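Daso Building, second floor — monthly room check
Checked by: Ravindran Arumugam
Date: 5th August

Exits and walkways
Corridor door closes on its own: OK
Exit sign lit: OK
Stair landing clear: NO. Two boxes of Shenoy paper towels against the rail. Moved them to the supply closet.
Floor mats flat: OK, but the one by the elevator is curling at one corner. Replace before January.

Fire equipment
Extinguisher, Room 17: OK, pin and tag in place
Extinguisher, kitchenette: gauge low. Vonden called — waiting on a date.
Smoke alarm test: OK. Panel took two tries to reset.

Electrical
Outlet covers: one cracked, Room 4, left of the window. Taped over and tagged.
Extension cords: one under the rug in Room 2. Removed. This was on the last check too.

Tables and work surfaces 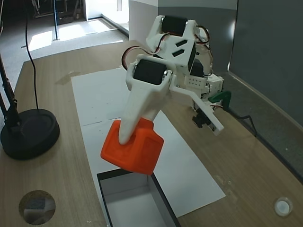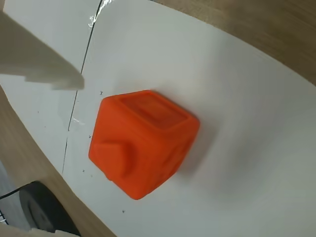 Work surfaces, orange block in both photos.

Edges and corners: OK
Table legs tight: one loose bolt, Room 4. Tightened.

Kitchenette
Fridge temperature: OK
Hot water at sink: too hot to hold a hand under. Bovus heater needs turning down.
First aid kit: no small bandages, eye wash in date

Open items: 63 (extinguisher), 64 (outlet cover), 65 (water heater). Cord in Room 2 closed today — will look again next month.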